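Chapter 3: Reading the Ground Before You Ride

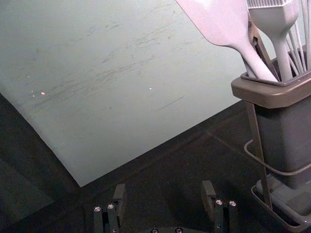

How far should a horse and rider go on a first trail ride together? Two miles is plenty for most pairs, and on a hot afternoon I'd cut that in half.

I learned to ride trails at Orotside, where the short loop starts behind the barn and climbs 319 feet before you get anything like a flat stretch. My first summer I thought the climb was the hard part. Then I rode it after a week of rain and found out about the way down! My gelding, Tamer, sat back on his haunches and slid a good bit of that hill while I hung on to a handful of mane (and said some things I won't print in a textbook).

So this chapter is about footing - what's under the horse, how it changes, and what you ask of him when it does. We'll start with dry dirt and gravel, move on to mud, and finish with creek crossings, using the ford on the Lavach trail as our main case. I've ridden that ford in three seasons and it's a different place each time.

You'll want the terms from Chapter 2 handy, mostly "collected walk" and "two-point." If those are still fuzzy, go back and do the arena work again before you try any of this on a slope.

One note on distances. The maps in this part of the book come from the Kawaguchi trail guide, which marks its elevations in feet. The highest point we'll use is the overlook at 922, and we won't get there until the last section.

3.1 Dry Dirt and Gravel

Let's start with the easy stuff. On packed dirt, a sound horse will pick his own line if you let him, so give him some rein and look where you want to go.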